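3.2 Storage habits and retrieval time

Paper records remain in daily use at many small offices, even where a digital copy exists. We studied filing habits at 42 offices in the Figueroa district, each with fewer than 40 employees. Staff kept a log of every request for a paper record during December and noted how long the search took.

Offices that sorted records by client name reported shorter searches than those that sorted by date. The gap was widest for records more than nine years old. Color coding helped when the office used four colors or fewer. Beyond that number, staff often had to check a printed key, and new employees made more filing errors. A typical desk item in this group is the plain colored folder (Figure 2).

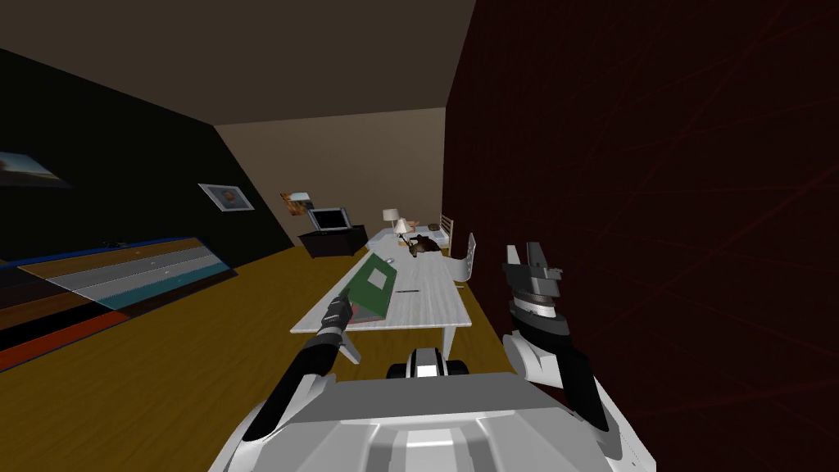
Figure 2. Green folder at a table.

Labels were a second source of delay. Handwritten labels were read correctly less often than typed ones, and Varela's earlier survey of the Arov archives found the same pattern. Offices that replaced worn labels once a year had fewer misplaced records at the end of the study period.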